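About us

Tramby started as a packing shop. Four people, one long bench, a lot of tape. Now we're 29, and a good part of the lifting and sorting gets done by arms. Still the same bench though.

What we do: small-run packing and kitting for other companies. Screws, pens, test strips, spare parts. Things that go in a box in the right spot, over and over. Last year 1178 separate jobs, the smallest was 200 boxes for a tea shop in Zustholm.

The arms came in slowly. First one did nothing but pick and place on the Babaei orders, and it was slow, and people were not happy about it. Fair enough. We hadn't asked them much. Now every new task gets tried out in simulation before it goes near the floor, and the packers who know the job sit in on it. They say where the part goes, how it should be held, what usualy goes wrong. 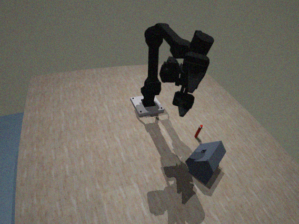

Nobody lost their job over it. Some jobs changed a lot. Two of our packers now set up tasks full time, one moved over to checking, and the late shift is gone (we close at 6 pm). Less wrist pain, going by what we hear at lunch. More screen time, which not everybody likes. Ask them, they'll tell you.

Training is on paid hours. No one has to learn the software, but most have. Pay goes up when you do.

Still done by hand: anything soft, anything glass, and all of the Ekik gift sets becuase the ribbon is a nightmare.

Visits welcome, mornings are best. Ring the bell at the side door, the front one sticks. Job openings are on the Work Here page.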